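Incidencia 342 - Pinzas manuales: diferencia de apertura entre izquierda y derecha
Proyecto: Isari
Equipo: par de pinzas manuales con cable, controlador Triken
Comparado con: controlador Vestavon
Abierta: 2019-03-10
Prioridad: media
Estado: resuelta, pendiente de revisar el firmware

Descripción del problema

Al registrar la apertura de las dos pinzas con el controlador Triken, la izquierda devuelve un valor máximo más bajo que la derecha. Las dos se ponen a cero con los dedos cerrados antes de empezar. La escala va de 0 a 1,000. La derecha llega al final y la izquierda se queda corta, con saltos de lectura cuando se mueve el antebrazo. Con el controlador Vestavon el fallo no aparece.

Prueba 1 - Uso normal en la mesa

Una pinza en cada mano, recipiente de plástico transparente con un paño azul claro dentro. Se pide abrir, bajar, cerrar y volver a abrir, primero con una mano y después con la otra. El cable de la izquierda va a lo largo del antebrazo; el de la derecha sale hacia fuera de la mesa.
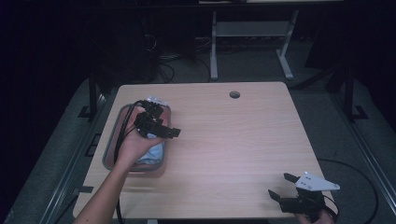
Los saltos salen solo en el canal izquierdo. Con el antebrazo apoyado la lectura se estabiliza, pero el máximo sigue siendo bajo. Se repite la serie 4 veces con el mismo resultado.

Prueba 2 - Intercambio de canales

Se conecta la pinza izquierda al canal derecho y al revés. Los saltos siguen a la pinza, así que vienen del cable o de su conector. El máximo bajo se queda en el canal izquierdo. Son dos fallos distintos y a partir de aquí se tratan por separado.

Prueba 3 - Cable

Se sustituye el cable de la pinza izquierda por uno del lote de Adeleke. Desaparecen los saltos. El cable retirado da continuidad en reposo y la pierde al doblarlo cerca del conector. Se marca como defectuoso.

Prueba 4 - Apertura sin objeto

Dedos abiertos sobre la mesa despejada, sin nada entre las almohadillas, para descartar un tope mecánico. 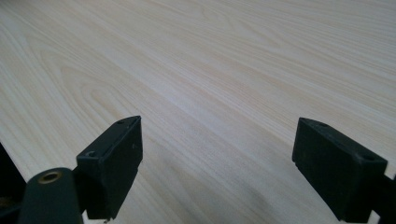

Dedos separados sobre el tablero, sin objeto entre las almohadillas.

El recorrido medido con calibre es igual en las dos pinzas. La mecánica queda descartada. En la configuración del Triken, el canal izquierdo conservaba el límite de apertura de los dedos cortos que se usaron en octubre. El Vestavon lee el límite al arrancar y por eso no mostraba la diferencia.

Solución aplicada

- Cable izquierdo sustituido.
- Límite del canal izquierdo borrado y calibración repetida en los dos canales.
- Serie de 100 ciclos por pinza sin saltos y con el máximo completo.

Pendiente

El Triken no avisa cuando los límites de los dos canales no coinciden. Se ha pedido que lo haga en la próxima versión. Mientras tanto, hay que borrar los límites a mano cada vez que se cambien los dedos - también cuando se cambian solo en una pinza. La comparación de latencia entre controladores sigue en su propia incidencia.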